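New house rules for table work with two arms

From the June newsletter of Grosalance, section "Good practice"

Since the spring we have had a written set of rules for recording and testing on the two-arm tables. The first version was one page, and most people had read it once. The second version, which Fotini Bakalis and I finished this month, is five pages, and we ask everybody who works with the arms to read it again from the start, also those who know the old one by heart.

The reason for the new version is simple. When we looked at the 1000 episodes delivered to Vaturia in the last round, 46 came back to us. None of them came back for a safety reason. The customer could not tell from our notes what the starting position was, which object was the goal, or when a person had reached in to help. The arms did their job in most of these episodes. Our paper did not.

So the rules are now in two parts. Part one is about people and did not change much. Hands stay out of the reach of the arms while the motors have power. The person who holds the stop button does nothing else, which means no phone and no typing. If you must put an object back by hand, you say "hold" loudly, you wait for the answer "holding", and only then you reach. Stavros Pappas has asked me to repeat that a nod is not an answer.
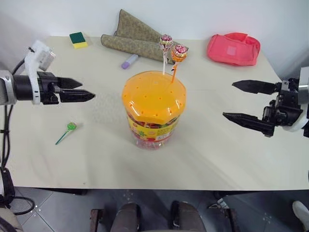 Part two is about the table, and most of the new text is there. Each task gets a start card, which names the goal object, the place where it must end, and all other things that may be on the table. Things that are not part of the task are allowed, and we even want them, but they must be on the card. For a candy task the card would say: jar with orange lid in the center, two lollipops standing in the lid, one green lollipop lying on the table at the lower left of the jar. Then comes the line for the background objects, with the sponge, the rolled mat, the marker and the pink-red pouch. If the card says only "jar and candy, other objects", it is not accepted. Another person must be able to set the same table from the card without calling you.

The words for directions also have a rule now. Left and right are always given from the side of the arms, as the head camera sees it, never from the side of the visitor. We had both in our files — sometimes both in the same file — and Lefteris Nikolaidis spent many evenings with that.

Cables have their own paragraph. A cable may hang down from the table at the side, but it may not cross the place where the operator walks or where the chair moves. Check this before power on, and again after each change of gripper.

About small round objects we could not fully agree. Rafail Politis wanted a strict rule that an object which rolls off its start position ends the episode. I find this too hard, so for now the text says: stop, write it down, begin again with a new episode number. Please do not use the old number again, even if nothing was recorded. We will see after the summer if this is enough.

The checklist is on the Standa server in the folder Kourkoulas, file 766. The printed copies at the tables are still the old ones, so please take them down when you see them. Comments go to Fotini until the end of June — short ones are welcome, also if it is only one word that you did not understand.

Vangelis Nikolaidis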